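Choosing a Hand: A Conversation with Ifeanyi Balogun

Ifeanyi Balogun has been comparing hand-held grippers long enough that he has stopped shaking hands properly. He offers you two fingers and a thumb, squeezes, and laughs about it. We met at the Adeleke workshop in October, over a pot of tea that he kept topping up until it was mostly hot water, and I asked him how a person goes about deciding that one gripper is better than another.

"Slowly," he said. "People want a number, and I do have numbers, I have a whole notebook of them. But you start by just holding the thing for an afternoon. If my thumb is sore by four o'clock, I don't much care what the spec sheet says."

The two designs he spent the summer on go by their project names, Brestex and Hevholm. Both are squeezed by hand, and both are meant for recording how a person does a chore so that an arm can learn to do it later. The Brestex has the wider opening, and Balogun was fond of it from the start (he is a big man, and it suits him). The Hevholm closes with less effort, and it took him a good while to come around to it.

"I was unfair to the Hevholm," he told me. "I thought it felt like a toy. Then I did a long session of small parts, bottle caps and paper clips and that sort of thing, and I looked up and it was dinnertime. With the Brestex I would have taken three breaks."

Between them the two designs went through 3685 recorded attempts, and he reviewed the footage himself, usually in the evening with the sound off. He threw out 363 of those attempts. Some were his own mistakes, a dropped cap or a sleeve in the way, but a fair share came down to tracking, where the software lost its idea of where the gripper was. That led us into cameras, a subject on which he can go on happily for as long as you let him.

"Everybody asks about the fingers, and the fingers matter! But the view past the fingers is what the robot gets to learn from. If the table is one big pale blank, there isn't much for the tracking to hold on to. You want a bit of clutter, some edges, a pattern. I used to tidy up before every session, my mother would have been proud, and I was making it worse for myself."

He also records from head height and compares that with what the gripper cameras give him. The head view is easier for a human reviewer, he says, and he relies on it when he wants to know which hand did what. The gripper view is better for the last inch or so of a grasp. He wouldn't give up either one, although the people at Brotance, who are paying for the comparison, would dearly like him to pick.

I asked about cables, having tripped over one on my way in. He sighed.

"Cables are the whole job. You get a beautiful gripper, nicely balanced, and then there's a cable pulling at your wrist for two hours. I've tried running it along the forearm and I've tried leaving a loose loop. The loop is better for me. It does catch on things, but at least I can turn my hand over."

His next round is 144 attempts with both hands working together, mostly putting small things into bins and taking them out again. He is curious about whether the lighter squeeze still wins when one hand has to hold steady and wait for the other. His guess is that it does, but he has guessed wrong before, and he told me about several of those occasions in some detail while he hunted for the sugar.

Before I left I asked what he would say to somebody buying a first pair. He thought about it for so long that I wondered if he'd heard me.

"Borrow before you buy. Try it sitting down and try it standing up, and do something boring with it, a hundred times if you can bear to. And look at the pads after a month. I change mine more often than I'd like to admit."

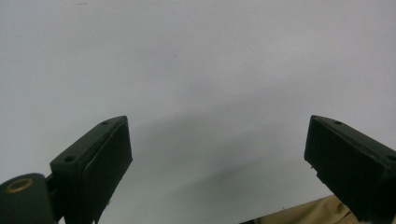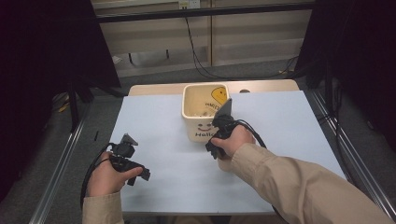 Gripper view first, then the head-height view with both grippers at the table.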